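[보도자료] 티트스테드, 소형 조명 수선 서비스 '은들로부' 12월 접수 시작

- 스탠드·벽등·침대등 대상, 전선 교체부터 스위치 수리까지
- 반남 매장 포함 2개 지점 우선 운영

생활조명 수선업체 티트스테드(Titstead)가 12월부터 가정용 소형 조명 수선 서비스 '은들로(Ndlovu)'를 시작한다. 접수는 반남(Varnham) 매장과 키슬로(Kistlow) 매장 2곳에서 먼저. 택배 접수는 내년 봄 예정, 일정 확정되면 별도 공지.

은들로는 고장 난 조명을 버리지 않고 부품 단위로 고쳐 쓰도록 돕는 서비스다. 대상은 책상 스탠드, 침대등, 벽등, 집게형 조명. 천장 매립등과 욕실용 방습등은 받지 않는다. 샹들리에도 이번엔 제외(문의가 많아 미리 밝혀둔다).

수선 항목은 전선 및 플러그 교체, 스위치 교체, 소켓 교체, 관절부 조임, 갓 고정쇠 교체 등 모두 16가지. 타사 제품도 접수 가능하며 구입 영수증은 필요 없다. 다만 제조사 보증기간이 남은 제품은 분해하면 보증이 사라질 수 있으니 접수 전에 반드시 확인 바란다.

티트스테드 대표 타이슨 보두앵(Tyson Beaudoin)은 "스위치 하나 때문에 멀쩡한 스탠드를 내다 버리는 분들을 매장에서 너무 많이 봤다. 부품값은 얼마 안 하는데 맡길 데가 없다는 거다. 그래서 그냥 우리가 하기로 했다"고 말했다.

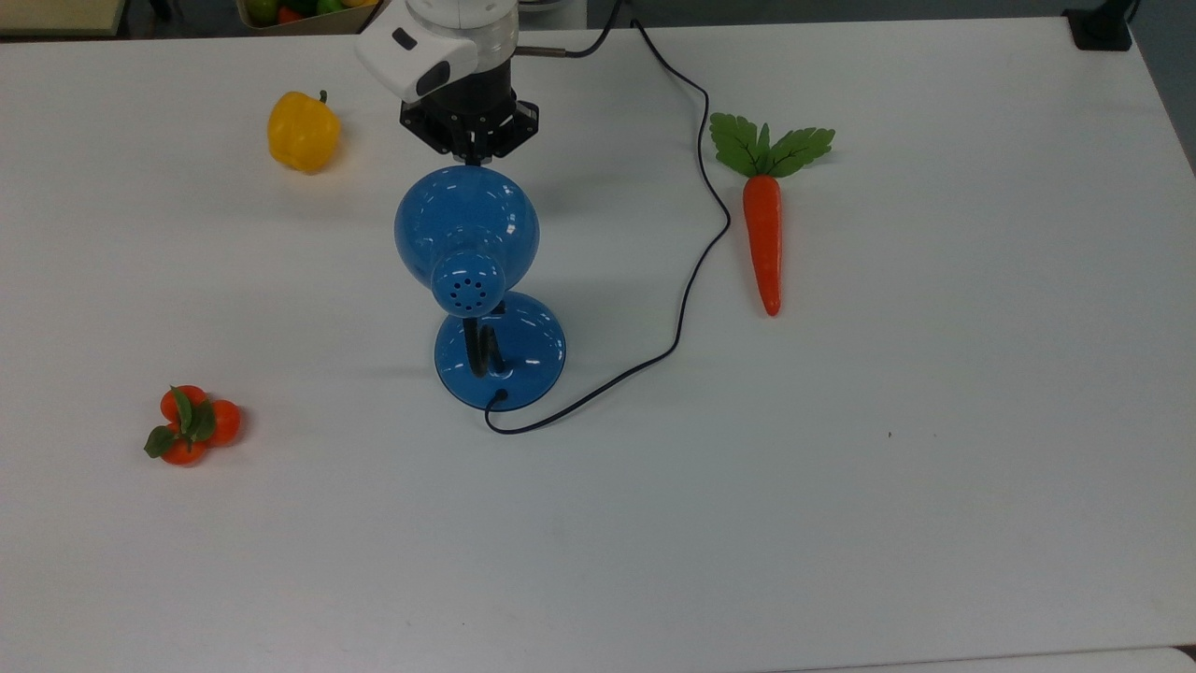
수선비는 항목별 정액제. 점검비는 2000원이고 수선을 진행하면 전액 차감된다. 견적은 접수 당일 문자로 나가며, 고객이 승인하기 전에는 부품을 주문하지 않는다. 갓 교체는 원칙적으로 같은 색을 찾아드리지만, 사진 속 스탠드처럼 광택 있는 진한 파란색 플라스틱에 둥근 돔 모양 갓이면 똑같은 색 부품을 구하기가 쉽지 않다. 이런 경우 비슷한 색 견본을 먼저 보여드리고 고객이 고르게 할 방침이다. 끝까지 맞는 게 없으면 원래 갓 그대로 쓰고 안쪽 고정쇠만 교체하는 방법도 있다. 도색은 하지 않는다.

작업 기간은 보통 한 주. 단종 제품이라 부품을 따로 수배해야 하면 최대 32일까지 걸릴 수 있다. 기간을 넘기면 점검비 환불 후 제품을 돌려드린다. 대체 조명 대여는 검토중이나 아직 확정된 바 없음.

수선 책임을 맡은 에르멜린다 메이렐르스(Ermelinda Meireles) 기술실장은 "제일 많이 들어오는 건 전선이다. 책상 모서리에 눌리거나 의자 바퀴에 밟혀서 피복이 벗겨진 것들. 테이프로 감아서 계속 쓰시는데 그건 정말 위험하다"며 "불이 깜빡이거나 플러그가 뜨거워지면 일단 뽑고 가져오시면 된다"고 당부했다.

수선을 마친 제품은 점등 시험과 절연 점검을 거쳐 출고되고, 교체한 부품에 한해 6개월 무상 보증을 제공한다. 같은 부위가 다시 고장나면 수선표를 가지고 접수한 매장으로 오면 된다. 수선표를 잃어버려도 전화번호로 조회 가능. 고객이 직접 분해하다 생긴 파손은 보증 대상이 아니다.

■ 접수 안내
접수처: 티트스테드 반남 매장, 키슬로 매장
접수시간: 오전 10시 30분 ~ 오후 6시 (점심시간에도 접수 받습니다)
준비물: 제품 본체, 어댑터가 있는 제품은 어댑터도 함께
전구는 빼서 따로 보관해 주세요. 운반 중 파손된 전구는 보상되지 안습니다.
결제: 카드, 현금, 계좌이체

■ 접수 불가 품목
천장 매립등, 욕실용 방습등, 샹들리에, 침수된 제품, 배터리가 부풀어 오른 충전식 조명

취재 문의는 티트스테드 홍보 담당 앞. 수선 전후 사진과 항목별 요금표는 요청 시 이메일로 보내드립니다. 요금표는 최종본 나오는대로 홈페이지에도 올릴 예정.

(끝)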